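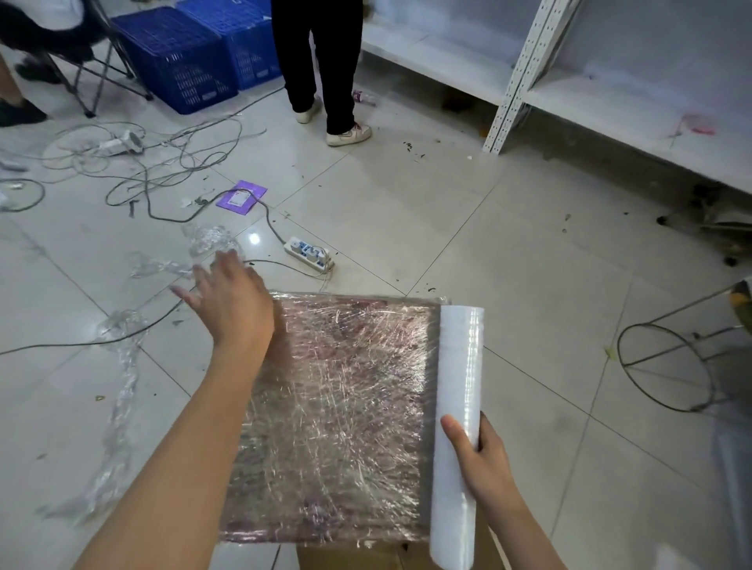
Stretch film going on, one flat package, box underneath.

Moving week notes

OK quick one, everyone is asking so putting it all in one place. The Segers Street office closes 12 March 2019 and the new place opens the morning after. Same phone numbers. Same mail address till the end of the month, then forwarding kicks in.

Crates: 4 per person, no more please. They get dropped at your desk the week before. Name and new room number on the SHORT side, last time half of them were labeled on the lid and then stacked. Took forever.

Personal stuff goes home with you. Plants too. The movers (Makon) won't take plants, liquids or anything with a battery loose in a box.

Monitors - leave them on the desk, unplugged, cables in the zip bag taped to the back. Laptops go with you.

Parking at the new building is tight. 28 spaces and we share them with Vodatine upstairs. Bus 11 stops right at the corner, try it for the first week at least. Bike rack is round the back by the loading door, code comming in a separate email.

Old files: anything past the keep date goes in the gray bins by the copier. If you don't know the keep date ask Nyokabi Waweru, she has the list. Do not just take it all with you. We are paying to store 400 boxes already.

Kitchen. Fridge gets emptied at noon on the last day, whatever is in it. Mugs without a name go to the thrift store.

Keys and old badges to the front desk before you leave. New badges are ready but the photos for the Stilletti team came out black so you guys need to redo them, sorry. Bring ID.

Questions to Nyokabi, ext. 11. More next week if theres news.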